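3.2 Collecting the demonstrations

All demonstrations were recorded by remote control. An earlier round of work on the same cell used hand guiding, in which the operator holds the wrist and moves the arm through the task. We dropped it for two reasons. The operator's hands and sleeves showed up in the camera views, and the policy learned to expect them. Hand guiding two arms at once also needs two people, and their timing was hard to match from one recording to the next.

For remote control we used the Velell leader set, a pair of small unpowered arms with the same joint layout as the working arms. The operator sits beside the cell, holds one leader in each hand and squeezes a trigger to close the matching gripper. Joint angles are read from the leaders, smoothed, and sent to the working arms. There is no force feedback. Operators judged contact by eye and by the sound of the motors, and they became noticeably gentler with practice.

The task is to take a single hand tool out of a tote and hold it clear of the rim. Either arm may do the picking. The operator was told to choose whichever arm gave the easier reach and to keep the other one out of the way. We did not set a rule for where the idle arm should wait, and operators settled on different habits. Some tucked it in low, close to the rail, while others raised it toward the back of the cell. We kept both kinds of recording, as we wanted the policy to cope with an idle arm in more than one position.

Before each demonstration the tool was placed in the tote by hand. Its position and heading were drawn from a list prepared beforehand by Katia Marino, who also checked the placements against the list at the end of each session. Long thin tools such as screwdrivers were given extra placements, including ones with the shaft in line with the side walls of the tote and ones with it lying across. The tote itself was left near the middle of the work surface, between the two arm bases, and was not fastened down.
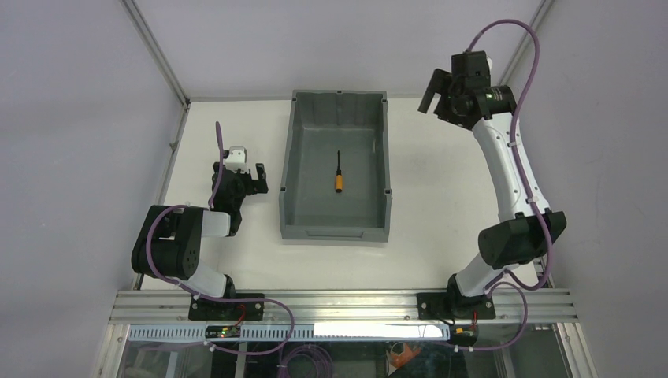 Figure 4. The two-arm cell with a screwdriver in the tote. Both arms are mounted on the front rail.

The handle of a screwdriver is the natural place to grip it. It is thicker than the shaft, and its colour usually stands out against grey plastic. When a tool lies close to a wall, however, the fingers need to come down between the handle and the ribs, and there is little room to spare. Our operators dealt with this in their own ways. The most common was to nudge the tool toward the centre with one closed gripper and then open the fingers and pick it up. We asked operators not to do this if a direct grasp looked possible, but we did not remove recordings in which they did.

A demonstration started when the operator pressed a foot pedal and ended when the pedal was pressed again. The recording software, Entili, saved the camera views, the joint angles of all four arms and the trigger positions on a common clock. If the operator dropped the tool and picked it up again, the recording was kept and marked as a recovery. If the tote was knocked out of place, or a cable caught on an arm, the recording was thrown out and the placement was repeated.

We collected 1,000 demonstrations in this way, using 29 different tools. Of these, 400 were made by operators with no earlier experience of the leader set. Their recordings were slower and had more pauses, mostly just before the fingers closed. We trimmed pauses at the start and end of each recording but left those in the middle alone. Cutting them would have produced sudden jumps in speed that the arms could not follow.

Each new operator was given two practice runs, which were not saved. This was too few. Several people told us afterward that the hardest thing to learn was turning the wrist while keeping the fingertips level, and the early recordings bear this out. The effect of leaving those recordings in the training set is examined in Section 4.3.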